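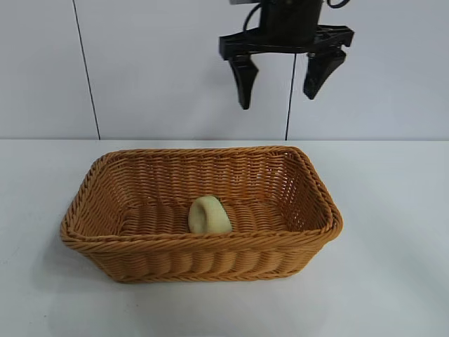
A robot hand, called a gripper, with its two fingers open above a basket.

Have you ever reached for a glass of milk and bumped it over? Robots have trouble like that too, and one of them, a robot named Gimel, had it quite badly one March morning.

Gimel's job was to lift small, soft things out of a basket – easy for you, but hard for a machine! Its two fingers must come down on either side, close gently, and stop before they squash anything.

That morning the fingers closed on the rim of the basket instead. Gimel thought it had found its prize, so it pulled, and up came the whole basket, which tipped and landed on the floor with a thump.

Edit Mészáros pressed the big red stop button, and Gimel froze. Every robot in her workshop has a button like that, and you must never reach near the fingers until someone has pressed it.

Then she and her helper, Ákos Erdős, went looking for the fault. Somebody had cleaned Gimel's camera the evening before and nudged it by 3 millimeters (no thicker than two pennies stacked together!). Gimel was still using its old measurements, so it reached for the wrong spot every time. They set the camera straight and had Gimel practice 30 slow grabs before it went back to work.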